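Why I stopped planning in one piece

Posted in June, filed under: planning, tooling

In the last post I promised to write about the planner and I am late with it, sorry for that. I had first to fix the thing I wanted to write about.

Short reminder for new readers. At Dornholm we work on taking old desktop computers apart for parts. My piece of it is the software between perception and the controller. The perception package is called Monti, and it gives me a list of parts with a pose and a confidence. My planner is called Jerasero, and it turns this list into motions.

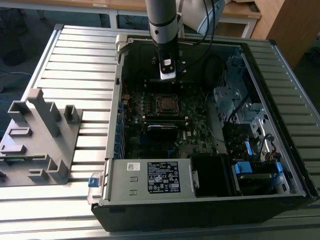
Until spring, Jerasero planned every job as one long trajectory, from home position to the part and back. On paper this is nice, because you can optimize the whole path together. In practice one wrong pose made the complete plan useless, and I had to start again from zero. A case is also a difficult place to plan in. It is a box open only on top, and inside there are more walls, like the perforated drive cage on the right side, which stands up beside the motherboard. If the tool must go down near this cage, a small error in the pose decides if the last part of the path is free or not.

So now I cut the job into segments. Every segment ends at a pose where the arm can wait safely, and the next one is planned only when Monti has sent a fresh list. The approach from above is one segment, the descent into the case is another, and the contact motion is the shortest one. I was afraid that this would be slow. I ran 213 logged jobs again in simulation, and a full replan of the descent takes 59 milliseconds in the median. The old version needed 119 for the same piece of path, mostly for checking collisions in places where the arm was not going anyway.

The collision model was the second problem. I used the raw mesh from the scanner, and it was far too heavy. Now every case becomes boxes and a few convex shapes, roughly 2,000 triangles in total. Thin sheet metal gets a few millimeters of extra thickness. Cables I still do not model at all. They only get a "keep out" volume, which is drawn by hand, and I am not proud of it.

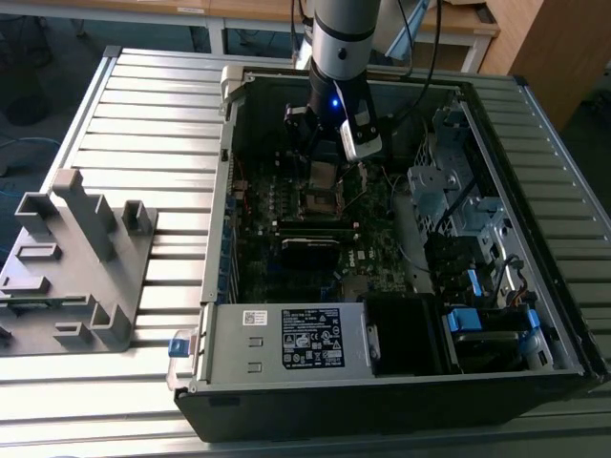
One mistake cost me a whole Saturday. Monti sends its poses in the camera frame with a time stamp, and Jerasero asked for the transform at "latest" instead of at this time stamp. When the arm stands still you see no difference. When it moves, all parts are shifted a little in the direction of the motion, and I was looking for a calibration error which did not exist. If you use any transform library, please search your code for "latest" today.

The bench configuration files come from Giltau, our small tool for versioning setups, and it now refuses to start if the planner and perception use different versions of the same case model. It is maybe ten lines of code and I should have written them a year ago.

Next I want to try the contact segment with force limits that depend on the part. A latch and a memory module should not get the same numbers - at the moment they do. I will write again when I have logs to show.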